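# Setting up the teardown cell: fixture plate and grip points

Part of the Sololness workshop build notes. Revised 2022-04-10.

Start with the tower on its side, interior facing up, and the fixture plate on the table next to it. Parts come out of the case and go into the holders on the plate.

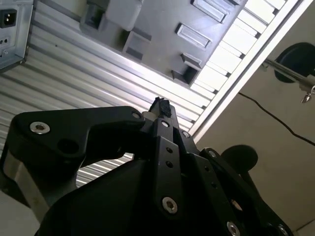
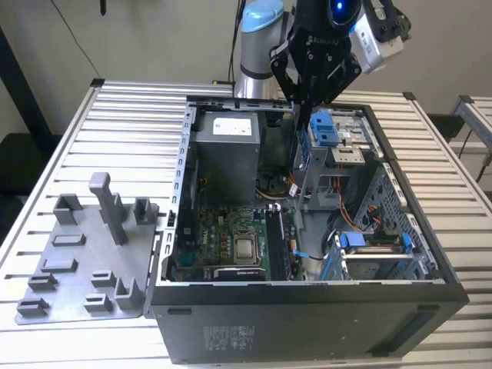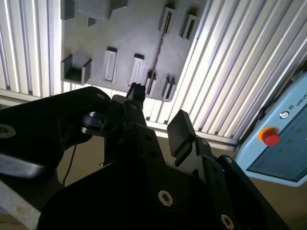

*Gripper at work: wrist views first and last, fixed camera in the middle.*

1. Clamp the plate to the extrusion with T-nuts. Check it for rock before teaching anything.
2. Set the tool frame at the fingertips. The Irex routine does this from four touches - do all four, even if the third looks good.
3. Teach one approach pose per holder, 30 mm off the slot and in line with it. The holders don't share an angle, so don't copy poses between them.
4. Limit speed to 400 mm/s in free travel and 9 mm/s for the last stretch into a slot.
5. Run each pick with the gripper empty, then with a scrap part.

Small parts need a short grip. Take them at the very tip of the fingers and leave the rest of the part clear to enter the slot.

Log cycles in the Vekari sheet. Finger pads get inspected every 3,000 cycles; the January set wore unevenly on one side and was replaced early.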